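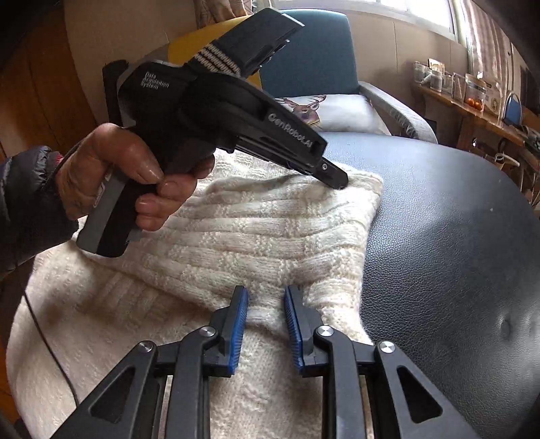 Helles Teil mit Rippen, grob gefaltet, auf schwarzem Sitzpolster

Liste: Haushalt und Textil
Beitrag 3614
Betreff: Re: Dicke Sachen auf dem Polster falten

Obadia Barasa schrieb im November:

> Liebe Runde,
> ich falte seit ein paar Wochen alles Dicke (Decken, Badetücher,
> Grobstrick) auf dem Sitzpolster im Wohnzimmer und nicht mehr auf
> dem Tisch. Der Untergrund gibt nach, der Stoff rutscht nicht weg,
> und man muss sich nicht über die Tischkante recken. Bei mir geht
> es jetzt doppelt so schnell. Dreimal längs, einmal quer, fertig.
> Das klappt mit Stücken bis zu 155 cm. Danach gleich in die
> Waweru-Kiste, Deckel zu, Ruhe bis zum nächsten Winter.
> Wer macht mit?
> Obadia

Hallo Obadia, hallo alle,

doppelt so schnell als was? Wenn vorher die Katze auf dem Tisch lag, glaube ich es sofort. Ansonsten hätte ich gern gewusst, wie du das gemessen hast, und ob du die Zeit mitzählst, in der du das Polster freiräumst.

Glattes Leder oder Kunstleder hält bei mir gar nichts fest. Eine Baumwolldecke bleibt vielleicht liegen. Alles mit Rippen oder hohem Flor zieht sich beim ersten Umschlagen schief, und die untere Lage wandert mit. Auf dem Tisch kann ich sie mit dem Unterarm festhalten. Auf einem Polster drücke ich nur eine Kuhle hinein, und dann ist die Kante, an der ich mich orientieren wollte, krumm.

Gladys Massawe hat im Frühjahr fast dasselbe vorgeschlagen, damals mit dem Bett. Davon hat man hier nie wieder etwas gelesen. Kann jemand sagen, ob sie es noch so macht? 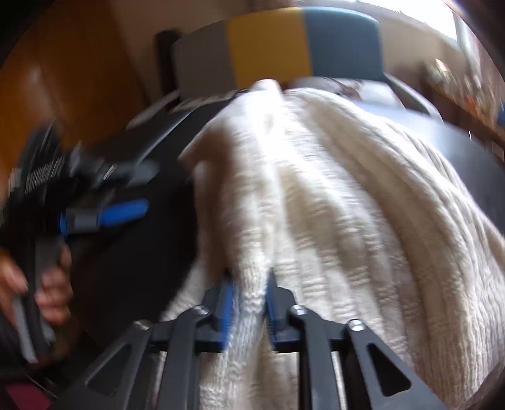
Sharon Tanui

Noch ein Wort zur Form. Ein runder Rand ist beim Falten lästig. Man sucht unwillkürlich eine Gerade, legt den Stoff an der Rundung an und wundert sich über den Zipfel, der am Ende heraussteht. Bei dünner Ware streicht man ihn weg. Bei dicker, gerippter Ware steckt er in jeder weiteren Lage mit drin, und nach der vierten Falte hat man einen Wulst.

Dreimal längs halte ich bei schweren Stücken sowieso für zu viel. Meine eigene Decke wiegt 1393 g, die lege ich zweimal längs und rolle sie dann. Das leichte Überwurftuch mit 430 g kommt auf den Bügel, da lohnt der Streit nicht. Victor Obura schwört auf das Falzbrett von Skelletti. Ich habe es ausprobiert und wieder zurückgegeben, für Hemden mag es taugen.

Was ich gelten lasse: Der Rücken wird geschont, falls der Sitz hoch genug ist. Bei einem niedrigen Sessel wird es eher schlimmer als am Tisch.
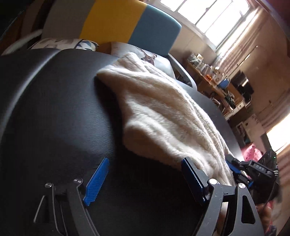 Zur Kiste

Deckel zu, Ruhe bis zum nächsten Winter: da würde ich vorsichtig sein. Strick und Fleece in derselben Kiste, fest gepresst, das gibt Knicke, die man im Herbst nicht herausgeschüttelt bekommt. Außerdem schreibst du nichts vom Auslüften. Ich lasse alles über Nacht offen liegen, meinetwegen auf dem Polster, dafür ist es mir gut genug.

Falls du es mit einer wirklich dicken Decke noch einmal versuchst, schreib bitte dazu, wie oft du neu ansetzen musstest. Obadia Lukumay wollte dasselbe am Küchentisch machen, dann hätten wir wenigstens einen Vergleich. Bis dahin bleibe ich beim Tisch.

Gruß
Sharon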